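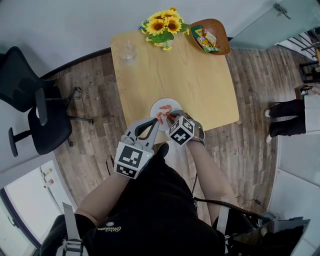
Features > Hardware > End effectors

Two hands, two grippers, one plate of shrimp

Cooked shrimp are a poor choice of test object if the aim is a flattering result. They are curved, slippery and easily marked, and no two present the same face to a jaw. Kirutwood uses them for that reason when it compares hand-held grippers, and we followed its procedure for this review.

The two designs on trial were the Timberg, with curved grey plastic fingers, and the Marquez, a parallel-jaw unit with flat pads. Both are carried by an operator and tracked by a fiducial cube, so no arm is involved at this stage. The recorded motion is later replayed on a Stalley arm, and the arm's controller is where most of the differences between the two designs become apparent.

Each operator works with a pair, one per hand, at a small square table. The shrimp go on a round plate near the front edge. Wrapped snacks in a wooden bowl serve as the second object class, being light, crinkly and prone to turning in the jaws. We ran 30 trials per gripper per object class.

Grip and release

The Timberg fingers wrap a little as they close, and on shrimp that matters. It dropped the load in 3 of its 30 trials, all during the lift. The Marquez dropped 21. Its pads hold well on anything with two flat sides, but a shrimp tends to roll out as the pressure comes on. Reducing the closing speed helped somewhat, at the cost of a longer cycle.

With the wrapped snacks the gap closed almost entirely. The Marquez was the tidier of the two on release – the Timberg's curved tips sometimes caught a wrapper seam and dragged the packet a short distance before letting go.

Tracking

Cube tracking was steady while both hands stayed over the table. Problems began when one forearm crossed the other and the far cube was hidden from the head camera. Tracking returned once the cube was back in view, after a delay of up to 700 milliseconds. Operators learn to keep their elbows out, although this is tiring over a long session.

The camera on the gripper body is a separate matter. Its wide lens takes in the jaw opening, the table and much of the room behind, and the housing itself occupies a large share of the view. That share is the same in every recording, so it can be masked. The bend in straight walls and ceiling lines needs proper calibration, and the factory values supplied for our unit were not good enough at the margins. 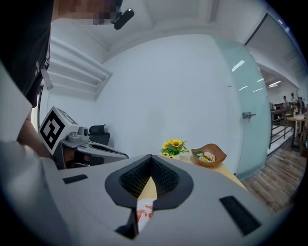
View from the camera on one gripper, with the second gripper and its marker cube at left.

Replay on the arm

Trajectories from the Timberg replayed on the Stalley arm with little correction. Those from the Marquez needed an offset at the wrist, owing to a longer distance between cube and fingertips than the data sheet gives. Once we had measured it ourselves and entered the new value, the arm reached the plate at the correct height.

For food handling, we would choose the Timberg and accept its slower release. The Marquez remains the better buy for boxed goods. Kirutwood expects revised pads for it in April, and we will repeat the shrimp trials when they arrive.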